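29 June 2022
Workshop notebook, festival props and signage

Ga-eun in from nine, me from ten. Nam-gil Myung stopped by at lunch with the new site plan for the Clurneck music weekend. The second stage has moved to the far side of the green, so the arrow signs cut last week point the wrong way. Flipped them and drilled new holes. The old holes need filler before paint.

Wristbands: 2,000 ordered, delivery note says the same. Split into day and weekend boxes. Weekend box is the one with green tape.

Lantern parade. We have 392 paper lanterns finished and want 500. Ga-eun thinks the school groups in Virnham can make the rest if we send flat kits. Cut a test kit this morning. The glue tabs were too narrow and tore on the second fold, so I redrew them wider and it held. Template is on the shelf, marked with a W. Throw out any without the W.

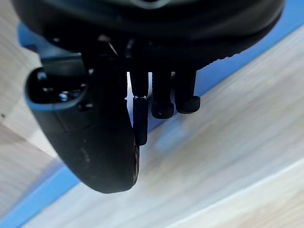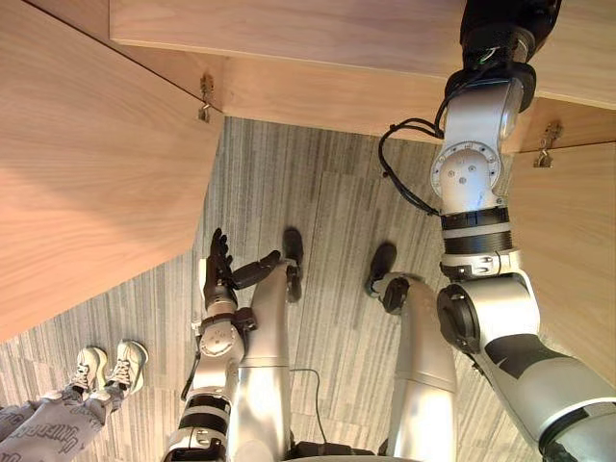 Second one: under the desk, grey striped carpet.

Ticket booth front: first coat on, patchy along the bottom. Zirnley sent the satin again when we asked for matt. Used it anyway on the back panels and called them for the right one. They say Friday.

Tried the parade drum on its cart. Pulls left. Swapped the front wheels side to side and it still pulls left, so it's the axle. Ga-eun has a straight length of rod from the March carnival float that might fit. Check diameter first.

Um (the puppet theater people) want 2 folding screens for their Saturday show, black both sides. The old ones have a tear near the hinge. Patch with the heavy cloth, not tape, it came off last time.

To do:
Fill and sand arrow signs
Cut lantern kits, W template
Ask Nam-gil if the lantern route still crosses the bridge
Measure rod
Return the unopened satin

Left the booth panels flat on the trestles to dry. Don't stack them.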